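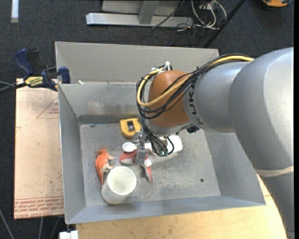

5. Open day at Wornville

5.1 Set-up

The open day was Wednesday, December 17, 2025, in the Khosravi hall at Wornville, doors from ten. Same arm, same gripper and same build of Nomero as in Section 4. Nothing retrained for the day. The only changes were to the objects, which came partly from our own box and partly from visitors, and to the stopping rule (5.2).

Stondasex lent the hall and the power. Dilani Marikar ran the arm; Ashraful Wanigasekara kept the log and spoke to visitors. One person on each job throughout, no swapping, so the notes in the log are all in one hand and all have the same bias, whatever that is. We come back to this in 5.5.

The bin stood on the table with the arm coming in from the side. Figure 5 was taken with the gripper pointing down over one of the soft toys. A tape measure, a second soft toy and an open white container are in the bin with it. We had planned to fix the bin to the table with brackets, as in the lab, but the brackets stayed in the van and the holes did not match anyway. Bin position was checked against the saved corner points before each session.

Cables on the arm were left on the outside and tied. Not pretty. The proper sleeve restricts the wrist more than we like, and the planner does not know about the sleeve, so every limit would have had to be set again.

5.2 Procedure

A session went like this. Visitor picks objects, puts them in the tray at the front desk. Operator tips the tray into the bin, steps back over the line, calls "clear". Nomero takes one look, ranks its grasps, goes for the top one. If the grasp holds to the lift height it is scored as a pick, whatever happens after. If it drops below that height, miss. Two misses in a row on what the operator judges to be the same object and the session is stopped, bin shaken out, next visitor.

In the lab we let it carry on until the bin was cleared or the time ran out. With people queuing that was not going to work, hence the rule. It makes the open day numbers and the Section 4 numbers hard to put side by side and we do not try to, except in one place below.

Objects over the size limit were refused at the desk. So was anything wet, anything with glass in it, and phones. Quite a few phones were offered.

5.3 What was logged

Total attempts for the day, 1,367. Each has a before and after view from the fixed camera, the ranked grasp list, finger width at close and at lift, and a free text note if Ashraful had time to write one. In the busy part after lunch he mostly did not. The set from Section 3 has 3,000 attempts, so the open day adds a fair amount, but the mix is very different — far more soft things, as people like to see a toy picked up.

Speed was capped at 40 per cent of the lab setting, on the advice of the site safety officer. Time per pick from this day should not be read as a result of any kind.

5.4 Observations

Soft toys. Better than we feared. The planner likes a limb or a tail, it sees a narrow part and scores it high, and a narrow part of a plush toy is in fact a decent thing to hold. The trouble is what follows. The toy hangs long, swings, drags its other end across whatever else is in the bin. Under the lift height rule that is still a pick. Visitors did not agree, and called out when a second object got moved. They have a point and the scoring should probably have a separate mark for disturbance. Not done for this paper.

Labels on toys. Several grasps closed on the sewn-in label only. Finger width at close is close to zero in these cases and the software reports an empty grasp while the toy is on its way up. We found this in the log afterwards. On the day it just looked like the arm had changed its mind, opening again in mid air.

Open containers. Cups, pots, tubs. Standing upright they are easy, one finger inside and one out. Leaning is harder, because the rim shows as an ellipse and the fit wanders. Lying flat with the mouth towards the camera was the worst case and accounts for many of the stopped sessions. Same ordering as in Section 4, and this is the one place were we are happy to say the two agree.

Tape measures and similar. Hard, heavy for their size, rounded edges. Good grasps when out in the open, poor when close to a wall, as the finger has nowhere to go between the object and the sloping side. The planner keeps a safety gap from the wall which was set with a straight-sided bin in mind. Dilani reduced it by hand in the morning, then put it back after a scrape. The log marks which attempts fall in this stretch and they are left out of Table 6.

Worn bin floor. The bin is an old one and the bottom is scratched pale in the middle. A small number of first-choice grasps were aimed at bare metal there, no object near. Masking the floor with a saved view of the empty bin got rid of most of these, but the saved view has to be retaken whenever the hall lights change, and the blinds were up and down all day.

5.5 Limits

Objects chosen by visitors are not a random sample of anything. Children chose toys, and then chose the same toys again. The "same object" call was made by the operator by eye and the two-miss rule depends on it. Notes are thin after lunch. No second rater, though the before and after views are kept and someone could go through them.

Also the crowd. People leaned in, shadows fell over the table, and we have no measure of how much this matterd. Moving the line back would have helped the camera but then the people at the rear could not see. Next time an overhead screen, if Stondasex can find one. Lighting tests are in Appendix B.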